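Inicio – Bricolaje – Paredes y suelos – Decoración – Foros – Entrar

Papel pintado de hojas tropicales: ¿tres paredes o solo una?

gunel_lo
2023-03-14

Tengo un hueco pequeño, cerrado por tres lados, y quiero empapelarlo con un estampado tropical. El suelo no se toca: es de mármol marrón rojizo oscuro, con vetas blancas y algo de rosa. El papel que me gusta tiene hojas de palmera grandes en azul verdoso, hojas en tonos crema y tallos mostaza, todo sobre un gris muy claro. Mi pareja dice que en las tres paredes va a cansar y que basta con la del fondo. 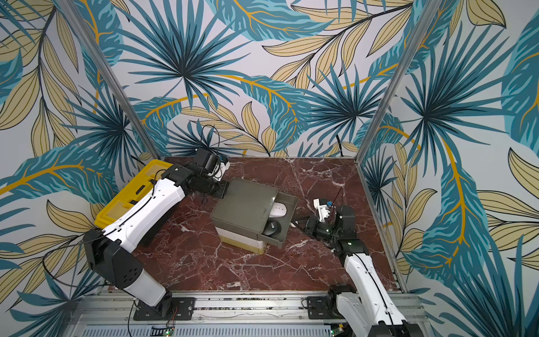 El otro problema son las esquinas. Con un dibujo tan grande no sé si hay que hacerlo casar de una pared a la siguiente o si se puede cortar y empezar de nuevo. He visto perfiles de aluminio para rematar, pero no sé si quedan bien en una casa. El papel es de la marca Cekel y el rollo trae 10 metros.

uibo_reformas

Yo pondría las tres. En un espacio pequeño, una sola pared con hojas de ese tamaño parece un cartel pegado. El fondo gris claro ayuda bastante, y con el suelo tan oscuro conviene que arriba haya claridad.

Sobre las esquinas: si pones perfil, no hace falta casar el dibujo. El ojo se para en el metal. Empieza por la pared del fondo, centra allí una palmera grande y luego sigue hacia los lados. Corta dejando un par de centímetros de más y repasa con cúter nuevo cuando la cola haya tirado. Sin perfil, dobla la tira un poco sobre la pared siguiente y monta la otra encima, con plomada, porque las esquinas casi nunca están rectas.

Mira también el rapport en la etiqueta antes de comprar. En estampados grandes se pierde mucho papel en cada tira – yo pediría un rollo de más, del mismo lote.

mariposa586

A mí el mostaza con el suelo rojizo no me convence, pero va en gustos. Pide una muestra y déjala unos días apoyada en el suelo.

tornillo_30

Perfil de aluminio sí, en Ideck los cortan a medida. Pegado con silicona neutra y listo.

Temas relacionados
Cómo quitar papel vinílico sin dañar el yeso
Manchas de cola en mármol oscuro
Perfiles para esquinas interiores: ¿aluminio o PVC?
Calcular rollos con rapport grande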